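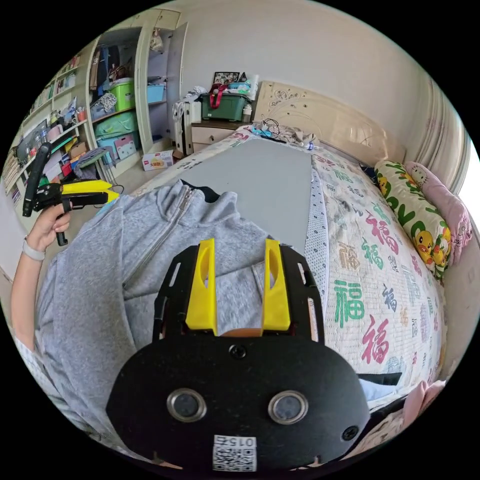

The Brolum Home Manipulation Project is a student project in robot learning, run by the robotics club of Altine College. Its members collect examples of everyday household work, which are later used for training a robot arm. The work is done in ordinary homes and not in a laboratory, so a recording can take place in a bedroom with a quilt on the bed and a wardrobe full of belongings. The members use hand-held grippers, black with yellow fingers, and a pair of them allows tasks for two hands, such as folding clothes or closing a bag.

History

The project was started by Ye-ji Ham, at that time a second-year student of mechanical engineering. In the first term the club had only one gripper, and the recordings were limited to picking up and placing small things. The second gripper design, called Tamura after the street where the club has its workshop, has been used from July of the next year. The first public collection of recordings was released on October 2, 2022. It contained 1,038 recordings. A later release increased this number to 2,059.

Organization

New members must pass a short training before they record in a home. They practice on a table in the workshop, and an older member checks their recordings for too fast movements and for hidden fingers. The club meets every week during the term. Each home is recorded only with the written permission of the people living in it.

Competition

Every year the club holds the Bandara Cup, an internal contest in which teams train the same arm on their own recordings. A team may use no more than 900 recordings. The tasks are announced on the morning of the contest. The winning team chooses the household task for the next term.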